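Rallis 2.0 is out, and I've been grinning about it since breakfast

Monday, September 2, 2019

It's a holiday for a lot of you, I know, but we pushed the new release of Rallis this morning and I didn't want to sit on it. Rallis is the motion planner we use at Rerisberg for getting an arm into tight places and back out again, and version 2 is the first one I'd happily hand to another lab.

The big change is in how it handles clutter. The old planner wrapped everything it saw in fat boxes, so an open computer case looked like one solid brick and it just gave up. The new one keeps a much finer map near the fingers and a coarse one everywhere else. It also replans while the arm is moving - every 18 milliseconds on our bench machine - so a cable that shows up late in the wrist view doesn't mean starting over.

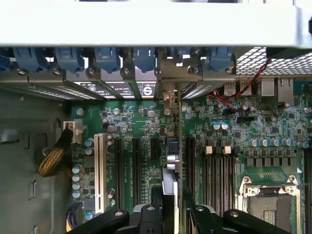 The wrist view over an open workstation, with the gripper low over the motherboard and the blue card clips along the back.

Computer teardown is the job we care about most right now, and cases like this are mean! Card slots, capacitors, wires looping over the board, all packed in close together. Our test set has 2,461 recorded approaches, most of them collected in July by Abhishek Uniyal, and every one of them ships with the release so you can replay them against your own settings. (Please do. I'm sure my defaults can be beaten.)

A couple of things to know before you upgrade. Old config files won't load, so run the converter first. The depth filter is now on by default, and if you're feeding in more than 400 thousand points per cloud you'll want to turn the downsampling up a notch. Thin wires are still our weak spot - the map loses them when they run straight away from the camera, and I spent most of last week on that without getting very far.

The folks at Melwood are already trying it with their Culness controller, and I'll post their numbers when I have them. Bug reports go to the usual tracker.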